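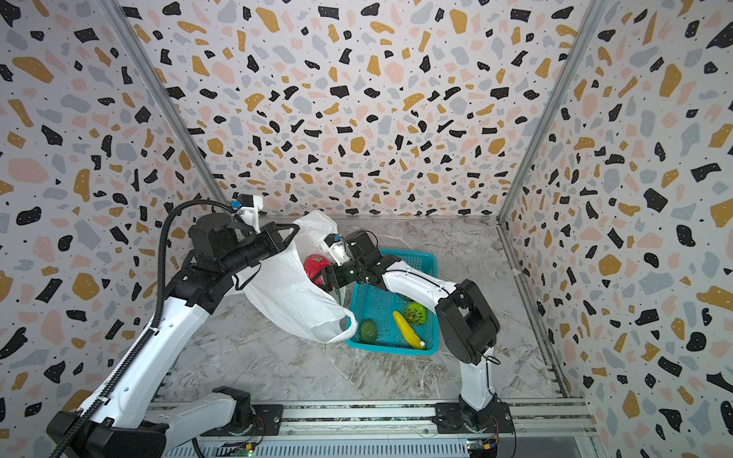
About Wondby

Wondby is a packing and delivery business that supplies fruit and vegetables to homes and small offices in Denham. Selamawit Gebru and Lesia Harasym started it with one van and 40 customers. We now pack for 534 households, with 114 offices on top — mostly fruit for the kitchen or the front desk.

Every order is picked into a basket first and bagged afterwards. We use mesh-sided baskets as they are easy to rinse and you can check the fruit from the side. Firm things go in the bag first. Bananas and tomatoes go in last, and avocados are checked by hand for soft spots. A bag should be held open while it is filled, or the handles get trapped under the fruit.

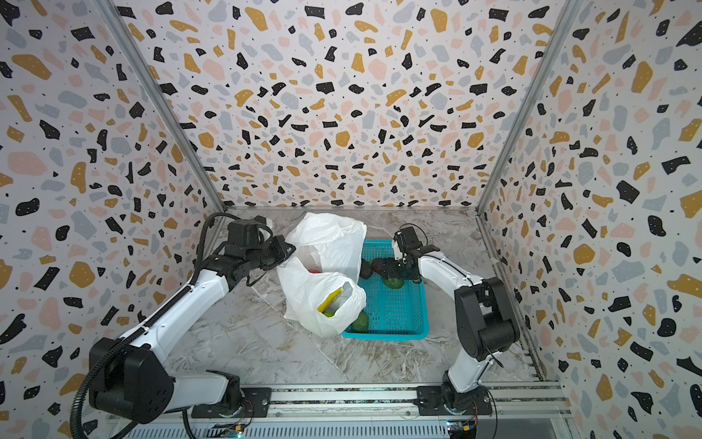
Baskets go back on the shelf once the order is checked against its slip. If something is missing we ring you before the van leaves, and we don't swap one fruit for another without asking.

Lesia looks after buying and Selamawit runs the packing room. Most of our apples and pears come through Kovalchuk, a family wholesaler we have used from the start. Orders for Monday close at noon on the Saturday before. The smallest order is one bag — there is no contract to sign.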